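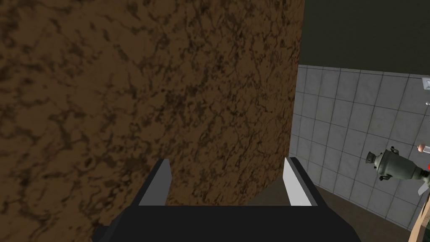 Figure 3. Brown surface with dark veining, close view.

4.2 Naming of mottled surfaces

Participants sorted and named 35 surface patterns, working alone and without a time limit. The patterns were shown on a screen, so weight, warmth and feel played no part in the answers. We used the word list drawn up by Michiels for the Nirard survey, but let people add words of their own. In all, 203 different words were written down, and 77 of them were used by one person only.

Veined brown patterns gave the widest spread of names. Words for stone were common, as were words for bark, cork and bread. Several people gave two names and crossed one out. Where this happened we kept the second name, following the rule in Section 3. Plain and striped patterns caused much less trouble, and the names given to them seldom went beyond the printed list.

Age made little difference to the choice of word. Trade did. People who had worked with floors or worktops tended to use the name of a material, while the rest leaned on likeness and wrote "like a crust" or "like old leather". Oh found the same split in the Bhuiyan interviews, although those were done by telephone and the patterns were described aloud.
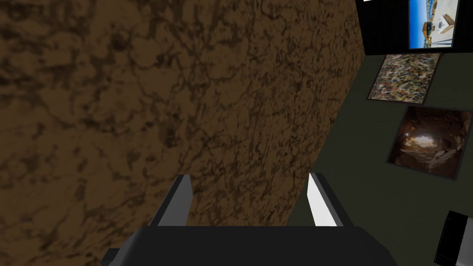
A second round was held in March with the same people. They were given their own first answers on paper and asked whether they wished to change them. Most left them as they were. The changes that were made went mainly from a narrow word to a broad one — "slate" became "stone", for instance, and "oak" became "wood". We had expected the opposite.

Two coders, Luuk Michiels and Han-gyeol Oh, then grouped the names by hand. They disagreed most often over "marbled", which some participants used for the material and others for any pattern with veins. These answers were placed in a group of their own and are left out of Table 2. The Flulter patterns were coded in the same way and are dealt with in Section 4.3.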